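Skulosar Tenants' Kitchen and Pantry Program
Progress report to the Wiegand Fund
Prepared by Graham Lightfoot, program manager

Period covered: February through May

Summary

The program served 1,598 meals in the reporting period against a target of 2,000 for the full grant year. Spending is under budget on food and over budget on electrical work. One of the planned activities, the evening budgeting class, has not started. We are asking for no new money, but we would like to move part of the food line to cover the wiring overrun. Details are in the budget notes.

Meals and pantry

Meals go out from the ground floor kitchen at Grerkatau House at noon and again at 5:30 p.m. The noon service is the busier of the two. Demand rose in March when the bus route to the supermarket was cut back, and it has stayed up. The pantry shelves are restocked twice a week from Prindus, our wholesale supplier. Two deliveries in April came short on rice and canned beans. Prindus credited both and we have had full orders in May.

We changed the menu after the first month. Soup was popular, but people taking food upstairs had trouble carrying it, so most noon meals are now rice or pasta dishes in lidded tubs. Tub costs are charged to supplies and are listed separately as you asked.

Cooking classes

The grant paid for 30 places in the spring cooking course and 29 were filled. The course covers basic meals for one or two people using a single burner and a kettle, as many of the studio units at Grerkatau House have no oven. Gunther Hinrichs teaches it. He has rewritten the recipe sheets in larger type and taken out anything that needs more than one pan.

Attendance held up well until the clocks changed, then dropped at the late session. We moved that session to 6 p.m. and it recovered. Two people who finished the course now help with the noon service.

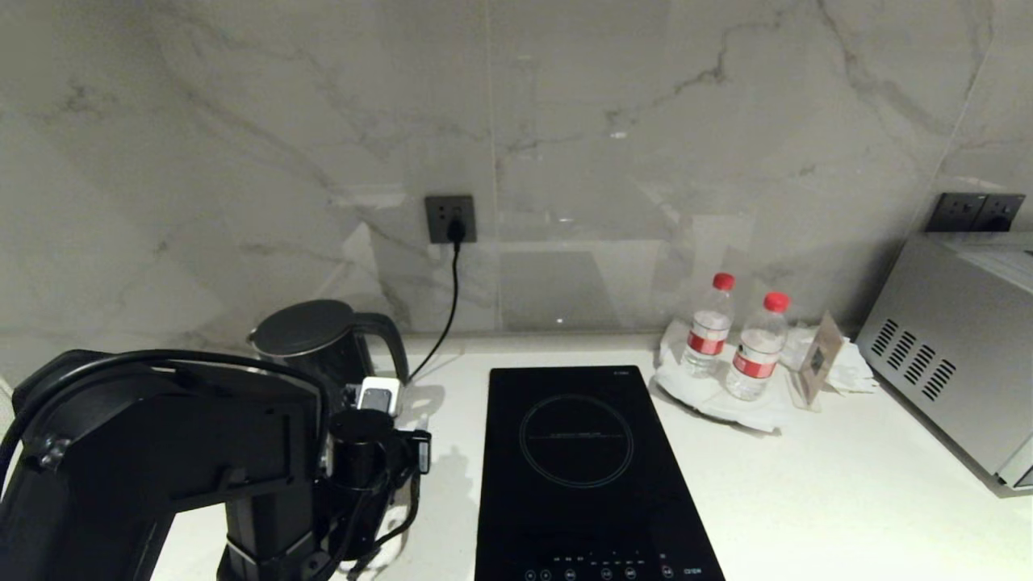
Kettle and induction cooktop on the counter.

Induction was chosen over gas when the application was written, and we would make the same choice again. Cleaning is quicker and the room stays cooler. The drawback is cookware. Several tenants own aluminum pans that do not work on induction, and we did not allow for that. We bought a small set of steel pans to lend out – so far all have come back.

Budget notes

Food is under budget, mainly due to produce donated by the Skulosar growers' market at closing time. Electrical work is over. The contractor found that the ground floor panel could not carry the planned load and had to add a circuit. The work passed inspection and no more is expected. The invoice and the inspection sheet are attached.

Staff hours are on budget.

Delayed items

The budgeting class needs an instructor. The person we had lined up took a full-time job in April. Gunther has spoken with two possible replacements and we expect to confirm one before the next report. If neither can start by fall, we will return that part of the grant or ask you to approve another use for it.

The walk-in cooler door seal is also waiting on a part. Food temperatures are logged morning and evening and have stayed within limits.

Next period

Noon and evening meals will continue at the current level. A second cooking course is open for sign-up, with tenants on the spring waiting list placed first. We will send the revised budget table with the signed transfer request.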